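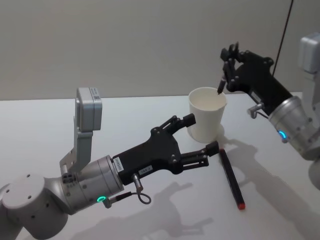
Call for participants: trial users for the Usosska two-arm tabletop kit

Stotcombe is looking for 11 trial users for Usosska, a two-arm kit for small-object handling on a flat table. The trial runs at our Aston site in June. Sessions are on weekdays, with one Saturday session for people who cannot attend during working hours.

The kit is sold to labs and small workshops. We need people outside the development group to set up tasks from the printed manual and record where the manual or the software fails them.

What you will do

Each participant completes seven task sheets. Most of them use paper cups, pens and markers on a white tabletop. A typical sheet asks for a pen to be held upright over a cup by one arm while the other arm is positioned with its gripper open at the cup. You teach the positions, run the sequence, and log every stop, missed grasp and manual correction.
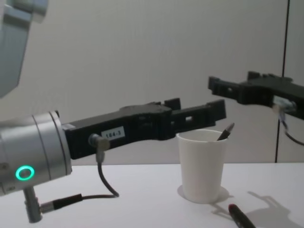 Equipment

Two arms with ring status lights at the wrist, each fitted with a black two-finger gripper. Wrist cameras are mounted on brackets. Gripper cables are external and have to be checked for slack before each run; the check is on page one of every sheet. Control software is Kiiskinen, current release, installed on our machines. You do not need to bring a laptop.

Who can apply

Adults who have used any programmable machine: CNC, 3D printer, lab pipetting station, pick-and-place. Prior work with two-arm systems is not required. Current customers may apply. Employees of distributors may not.

You must be able to stand for the length of a session and write up your log in English on the same day.

Payment

898 dollars on receipt of all completed logs. Partial sets are paid per sheet. Travel is not covered. Parking is free.

Data

Arm positions, camera footage from the wrists and your written logs are kept by Stotcombe and used for revision of the manual. Logs are stored under a participant number. The previous trial produced over 1000 log entries, and the error codes in the current manual were rewritten from them.

To apply

Send half a page on the machines you have used and the days you are free to Balthasar Steiner, Product Trials, Stotcombe, Aston. Put "Usosska trial" in the subject line. Applicants will get an answer either way.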